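# The dish rack fault at Barnley – gallery

This page covers the slow release fault on the kitchen arm at our Barnley site, from the first bad put-away to the settings we run now. It is meant for the people at Grustdale who are about to set up the same arm, and for anyone else on the Dondness project who was away when it happened. Most of what follows is the write-up. The gallery part is short and sits near the end.

## What went wrong

The task is simple enough. The arm takes a plate, carries it over to the rack, lowers it into a slot between two wire loops, opens the fingers and backs off. It had done this well since spring, and we had stopped watching it closely.

In October it began to back off before the fingers were fully open. The plate was still lightly held on one side, so it came up with the hand, tipped over the loop and dropped. The first plate fell back into the rack and survived. The second went over the front and broke on the floor. We swept up, blamed the slot position, taught the position again and carried on. That was a mistake. The slot position was fine.

By the end of that week we had 11 bad releases in the log. Three ended in a broken plate. In one of them a piece of the rim went under the base of the arm, and the arm kept running with someone bending down next to it. No one was hurt. We count that one as the most serious part of the whole business, more so than the crockery.

## What we found

The controller gave the fingers 300 milliseconds to open and then started the retreat, whether they had opened or not. That was long enough when the hand was new. Over the summer the finger joints had picked up grit and dried soap, and opening took longer. There was a position signal that would have told the controller the fingers were still closing on something, but the put-away routine never read it. It had been left out when the routine was copied from an older one used for plastic cups, where a late release does no harm.

The stop button worked when we tested it. The trouble was where it had been mounted, on the far side of the sink, out of reach of anyone picking something up off the floor.

## What we changed

- The wait after the open command went from 300 to 800 milliseconds.
- The routine now reads the finger position before it retreats. If the fingers are not open, the arm stays put and calls for help.
- The finger joints get cleaned every month and the opening time is written in the log.
- A second stop button is fitted low down, on the near side.
- A dropped object now stops the arm, and it has to be restarted by hand.

The longer wait makes each plate slower. We can live with that. Please don't shorten it at Grustdale to win the time back – the wait and the position check are meant to work together.

The loops are thin and close to one another, so there isn't much room for a hand that lets go late. We looked at changing to a rack with wider slots and decided against it, as that would only have hidden the fault.

## Gallery 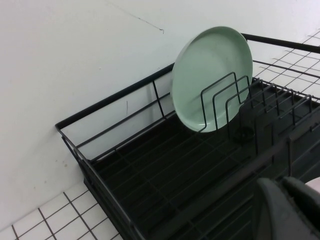 Mladenović wrote in to say that the position check should have been there from day one, and that a longer wait on its own would have failed again as soon as the joints got dirty enough. The same note asked whether the older cup routine had been fixed too.

It has been, as of December. The cup routine now reads the same signal and stops the same way.

**Rack, with one plate on edge.** Pale green plate in the black wire holder, gripper at the lower right. The holder is the part the plates were catching on.

## Still open

The call for help is a tone at the arm and nothing else, so if the room is empty it goes unheard. We want it sent to the desk as well. The monthly opening times are also still on paper. Grustdale can have copies of the sheets on request, and we would like to see theirs once the arm has been running for a few weeks.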